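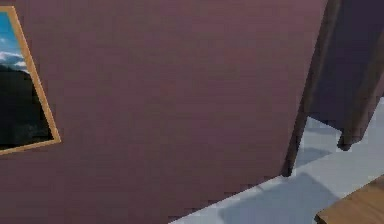 April, workshop notebook, bench 4

Carried on with the tidying arm for Keltadley. State of play when I came in: the real arm still in bits on the bench waiting for its elbow bearing, the simulated one in perfect health and earning its keep. I know which of the two I would sooner lend money to.

Today's job was the head camera in the sim. Clementina wants it to turn and look about before the arm starts anything, so that it knows where the room is. Reasonable. My first go at the pan joint had the sign the wrong way round, so "look at the table" came out as a long, thoughtful study of the wall. Flipped the sign. Then found I had also flipped it in the config last week, so the two cancelled and it went back to the wall. Took the config one out. Do not put it back, whoever you are (me).

Tilt is separate and still suspicious. Zero in the sim is not zero on the Vokum servo, whose horn only goes on in steps, and I've been fudging the difference in three places. Now fudged in one place, with a comment.

Room model: Pylyp built it and has gone further than the spec, which said "walls, floor, table". We have plum walls, a curtain and a landscape in a wooden frame. I grumbled, then had to take it back, as a bare grey box gave the position tracker nothing to hold on to and it slid off sideways every time. With the furnishings in, it has edges to work from. The big stretch of plain wall is still no help to it. Pylyp suggests more art. I suggest wider turns, so that it gets past the wall before it forgets who it is.

Ran the look-round routine 200 times overnight with random start angles. 13 failures. Went through the logs over tea:

- most of them began facing plain wall and never picked up enough edges
- a couple hit the pan limit and sat there pushing, like a dog at a closed door
- one I can't explain, run 905 by the logger's numbering, which carries on from the old batches. Start angle fine, limits fine, tracker gave up straight away. Saved the log. Will frown at it again.

Changed: if the tracker has too few points at the start, swing right until it finds some, then begin. Pan limit now stops the motor as well as printing a cross message. Haven't rerun the full batch yet.

Hardware, such as it is. Printed the second camera bracket. Holes are tight for M3 and I reamed them by hand with the wrong drill, so please don't measure them. The Stetsiuk power supply still whines when the shoulder holds a load. Clementina says she can't hear it. I envy her. Skililon have "dispatched" the bearing again, which makes twice for the same bearing.

To do:
Rerun the batch with the new start rule.
Run 905.
Ask Pylyp whether the curtain has collision switched on, before the arm finds out.
Measure the real tilt zero with the proper square. It was in the top drawer. It is not in the top drawer.
Whoever has the long hex key, bench 4 would like it home by this evening.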